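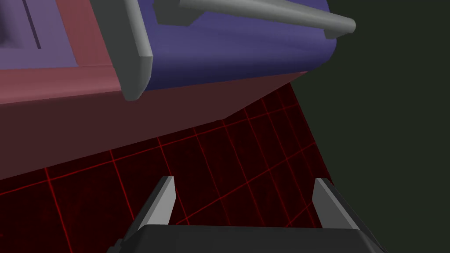
*Nobuhle Mahlangu and Kgomotso Masilela*

# Chapter 10: When the Work Moves to the Screen

The packing plant at Plolstead makes and ships small household goods for a parent company called Drusham. For most of its history, a new job on the line began on the floor. A supervisor brought over a sample of the product, an operator tried it by hand, and the two of them worked out where the bins should go and how fast the belt could run.

Today a new job at Plolstead usually begins in a simulator. A technician loads a model of the part, places it near a model of the gripper, and tries the approach many times before any real machine moves. The view from close to the fingers is plain: flat colors, a grid for a floor, a large block with a rod lying across its top. A person who has spent years with the real product may need a while to get used to it. The operators we interviewed for this chapter called it "the cartoon," and some of them now spend half a shift with it.

This chapter looks at what that change means for the people who do the work. Earlier chapters dealt with the cost of automation and with safety rules. Our subject now is the job itself: what a worker does in a day, what the worker has to know, and who decides whether a task has been done well.

## The Plolstead Line

Before the change, each packing cell had three operators. One fed parts, one packed, and one checked and sealed the cartons. After the change, each cell had two. No one was laid off, but the third position was moved to a new group known on site as the setup room. Workers could apply for it in June, before the first cell was converted. The pay was slightly higher and the hours were fixed, with no night shift.

Fewer people applied than the managers had expected. Several older packers said they did not want to sit down all day. Others thought the work would be too technical. Training took about 10 weeks, and most of that time went to learning how to describe a movement that the trainees could already make without thinking. A packer who turns a part over in one hand has to say, for the machine, where the fingers close, how wide they open beforehand, and from which side they come in.

Fourie, the firm that supplied the software, sent its own trainers for the first part of the course. They knew the program well and the product hardly at all. The trainees had the opposite problem. One packer pointed out that a lid modeled as a solid block would bend if it were squeezed at the corner. The model was changed, and from then on a packer sat in on every setup meeting.

## Skill and Who Holds It

It is common to say that automation takes skill away from workers. The Plolstead case is more mixed. The two operators left in each cell lost some of the variety in their day. They load trays, clear jams, and watch a status light, and several told us that the time passes more slowly. The people in the setup room gained a skill that other employers want. Two of them later left for better pay at the Gesstead works across the river.

Knowledge also changed hands. When packing was done by hand, the small tricks of the job belonged to the packers and were passed along by talk. Once a grip is saved as a file, it belongs to the company. It can be copied to another plant in an afternoon. Workers raised this at meetings more often than they raised pay, and we return to it in the section on bargaining.

## Terms Used in This Chapter

**Setup work:** preparing and testing a task before it runs on the line.

**Cell:** a group of machines and operators that together complete one stage of production.

**Tacit knowledge:** know-how that a worker uses but has not put into words.

**Job redesign:** a change in which tasks are grouped into a position, whether or not the number of positions changes.

As you read the next section, keep a list of the tasks in a job you know well. Mark the ones you could explain fully in writing. You will use the list again when we compare the duties of the cell operators with those of the setup room.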